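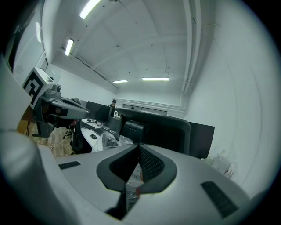 Figure 1. Crumpled transparent plastic bag.

2. Sorting of film waste

The Erner building was surveyed in June to find out how much plastic film ends up in the wrong bin. Bags were collected on 5 floors and sorted by hand into clear, colored and printed film. The total was 338 items, of which 197 were clear. Food residue was noted but not weighed.

Most of the clear film came from the copy room, where Bomex paper is delivered in wrapped packs. The Chevalier wing gave lower numbers – its kitchen was closed on Friday.

2.1 Limits

Thin film sticks together and is easy to miscount. The scale reads in whole grams, so single bags could not be weighed and batches were used instead. The results apply to one building only.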